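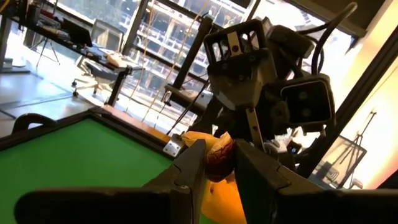 Sunee Panyasiri does not like the word "club". Clubs, she says, have biscuits and a banner. What she runs at Prurkwood College two evenings a week is a sorting class with an entry in the Rukberg student competition at the end of it, and the biscuits have to be kept away from the equipment.

"People come in expecting something that walks," she says. "Then I show them a plastic lemon and tell them that's February gone."

The Rukberg is not a glamorous event. Teams are given a table, a pair of robot arms and a heap of pretend groceries, and must teach the arms to put each thing where it belongs. A run lasts 3 minutes. There are points for every item in the right bin, points lost for anything on the floor, and a special deduction, introduced after an incident at the Iredel heats, for throwing. Panyasiri's lot were not at Iredel that year. She brings this up without being asked.

Her own background is in bakery machinery, where she spent 16 years persuading conveyor belts to be kind to buns. She came to teaching by way of an evening course she meant to attend and was somehow asked to run. "A lemon is easier than a bun," she says. "A bun sulks if you squeeze it. But a lemon rolls, and a student who has just chased one under a radiator is not in a mood to hear about buns."

Most of the class is practice, and most of the practice is the same thing again. A student drives the arms through a sort by hand, the run is saved, the table is messed up, and the next student sits down. By the time the team travels it wants 200 good runs. A good run is one in which the person driving did not hesitate, fidget or change their mind halfway to the bin, and this rules out a surprising share of the human race.

"The arms copy you," says Dario Bianchini, a second-year who joined to get out of badminton. "I've got this habit where I go towards a thing, stop, and then go. Like I'm asking it permission. We trained on a batch of mine and the arm did it too. It was like watching my own wedding video, and I'm not even married."

He has since been moved to mushrooms.

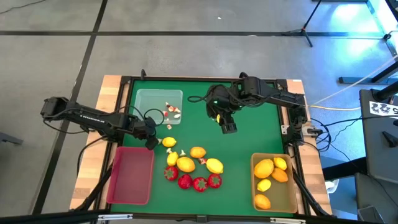 Fruit and mushrooms on the practice table, with both arms over the mat.

The mushrooms are a sore point. They are small, red and white, and on the evening I visit they have got in among the lemons. Bianchini says they are the only item with a personality. The strawberries he finds dull but fair. Panyasiri, who chose the set, says a mixed heap is the whole exercise, and that anyone can sort a table that has been sorted already.

I ask whether the two arms ever get in each other's way.

"Constantly," she says. "It's like two people clearing up after dinner in a very small kitchen. You can't tell them to be polite. You have to show them polite, over and over, and hope it goes in."

The team's rivals, and there is no use pretending they are anything else, are from Tkachuk Technical School, who won last time and sent a card. It is pinned up in Panyasiri's office, where she says she keeps it for the picture on the front. Bianchini says she has read the inside aloud to them more than once, in a voice.

What Tkachuk had, she admits, was patience. They turned up with a slow, dull, steady sort and left 30 points clear of a team whose arms moved beautifully and dropped an orange. She has been preaching dullness ever since. Her students, being seventeen, would prefer the arms to move beautifully.

"I let them have one fast run at the end of the evening," she says. "We don't save it. It's for morale."

And does it work, the fast run?

"Define work," says Bianchini.

He has to be going for his bus, but stays for one more turn at the controls. Panyasiri stands behind him with her arms folded, saying nothing, which he tells me afterwards is much worse than when she talks. The heats are at Iredel again this time. She has already told the team to bring a packed lunch and not to speak to anyone about throwing.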